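Tove Thygesen @ tovethygesen
2018-06-02

1/9
Notes on covering and marking a large worktable with kraft paper and blue masking tape. I redid ours in May and got three messages asking for details, so I'm putting them in one thread. Tray setup is in here too.

2/9
Paper is Roltard brown kraft, heavy grade. I cut each length to 3000 mm, which leaves enough to fold under at both ends. Overlap the sheets by a hand's width and tape the overlap from underneath. The creases relax a bit overnight if you leave the sheets flat. They don't go away.

3/9
The reference load for checking the layout is one tray with one place setting. Tray is a Sezer, 364 mm on the long side, pale mint green. Brown paper plus pale tray gives good contrast, so you can see right away if the tray is crooked to a line.
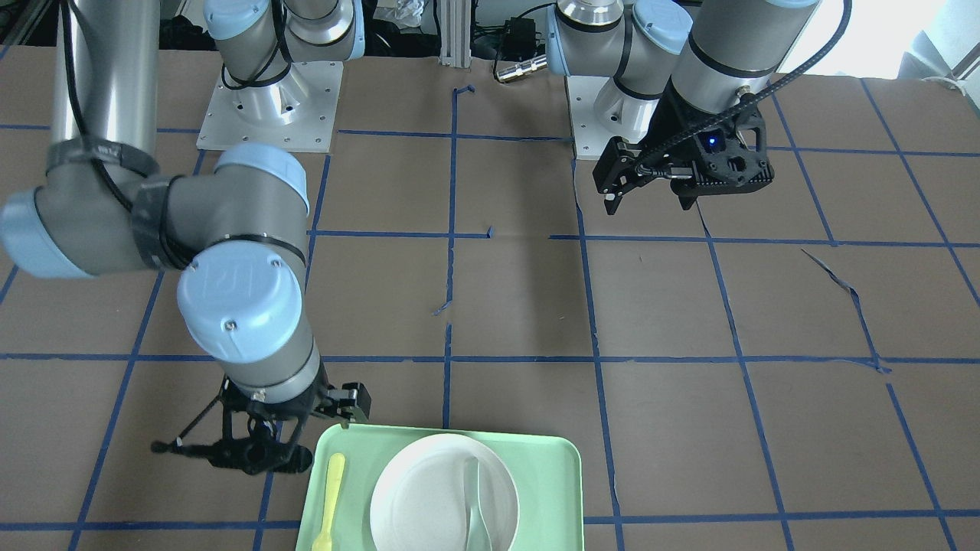
Round white plate, yellow fork, translucent spoon, on the mint tray.

4/9
On the cutlery: it's all plastic and it's light. A fork laid on a smooth tray will slide if the tray is carried at an angle. I tried a liner and took it out again. Carrying the tray level costs nothing and the liner bunched up at the corners.

The translucent spoon is the hard one to see from a distance. Yellow is easier. If I were buying again I'd get everything in one strong color. Herkia sells the spoons by the box and I have most of a box left, so that's not happening soon.

5/9
Tape is Fletik 19 mm, blue. Run all the long lines first, then the cross lines on top. Pull off more tape than you need, anchor one end, hold it straight above the paper, lower it, then press from the middle outward. If you press as you go, the line bows.

Mark both edges of the table with pencil ticks before you start. Measure every tick from the same corner - if you step from tick to tick, the error adds up and your last column comes out narrow. 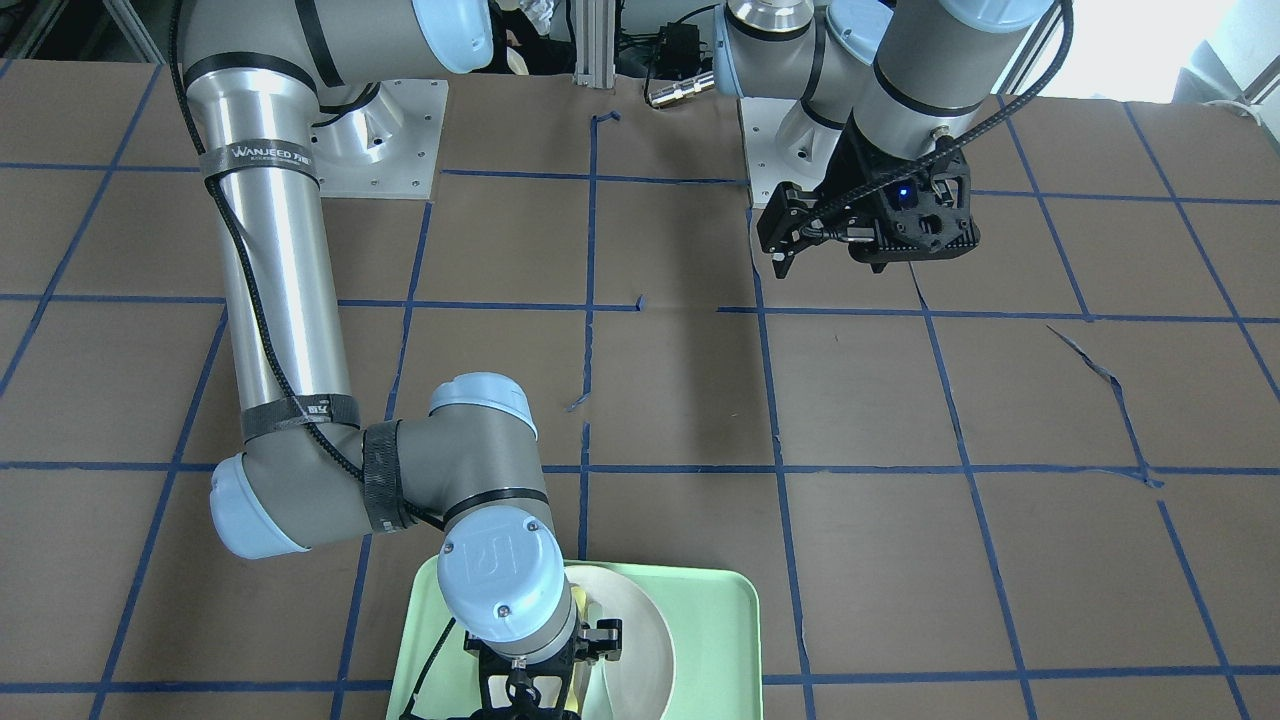
GRID AND HARDWARE

6/9
Base plates go down before the tape. The lines then get trimmed to the plate edge with a sharp blade. Tape that runs under a plate can't be replaced without unbolting the plate, and tape does need replacing.

Cells are rectangular, not all identical. Eyvindur Lykkegaard asked whether that matters. For placing a tray, no. You only need a line to square it against and a way to say which cell you mean. We use letters across and numbers up, written on a sheet on the wall, nothing on the paper itself.

7/9
Wear. Masking tape on kraft holds fine until something drags across it. A loose bit curls, picks up dust and won't stick again. Pull it and lay a new piece. Peel slowly and back on itself, or the top layer of paper comes off with it.
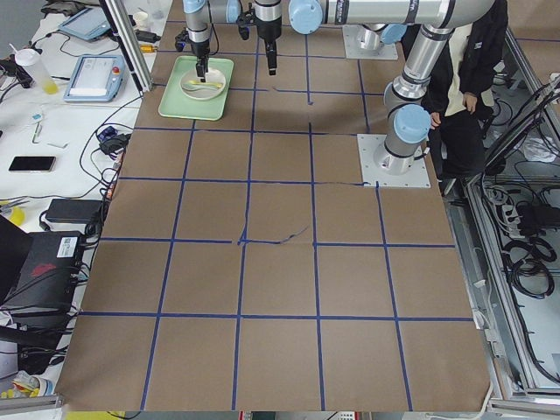 The same goes for the seams. Once an overlap lifts, a tray edge will catch on it, and a tray with a raised rim still tips enough to send a spoon across the plate. I check seams by running a flat palm along them in both directions.

8/9
Wiping down: dry cloth only. Kraft marks with water and the mark stays. The trays get washed somewhere else and come back dry.

9/9
Still open: a better pencil for the ticks. Mine smears under the tape. Will add to this thread if I find one.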